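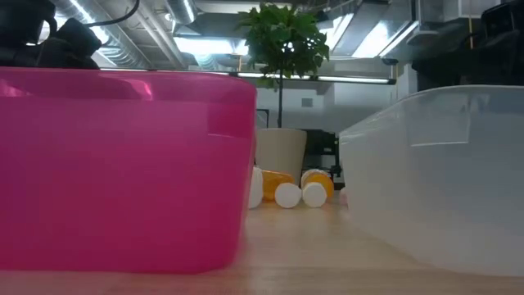
Chapter 8
Green Coffee: From Cherry to Warehouse

Coffee begins as the seed of a small fruit. Growers call the fruit a cherry, and most cherries hold two seeds, which the trade calls beans even though the plant is not related to the bean family. Before roasting, the seeds are known as green coffee. This chapter follows green coffee from picking to storage. Roasting is covered in Chapter 9.

The method used to remove the fruit has a strong effect on flavor. In the washed method, the skin is taken off by machine and the sticky layer under it is loosened by fermentation, then rinsed away. In the natural method, the whole cherry is dried with the seeds inside. Natural coffees often taste fruitier and heavier. Washed coffees tend to taste cleaner, with more noticeable acidity.

A case we will return to is the Olvera farm, run by Tonantzin Robles. The farm has 19 plots and delivers its crop to the Prernora mill, where each plot is kept as a separate lot. In July the mill manager, Emiliano Medrano, tested 486 samples for moisture and set aside the lots that needed more drying. Section 8.2 uses his records.

Key terms
Cherry: the ripe fruit of the coffee plant.
Parchment: the papery layer around the seed, removed by hulling.
Lot: a quantity of coffee kept apart and sold under one record.
Cupping: a standard way of tasting brewed coffee to compare lots.

8.1 Picking

Cherries on one branch do not all ripen together. Pickers who select only ripe fruit must return to the same tree several times in a season. Strip picking takes everything in one pass and costs less, but the fruit then has to be sorted before processing.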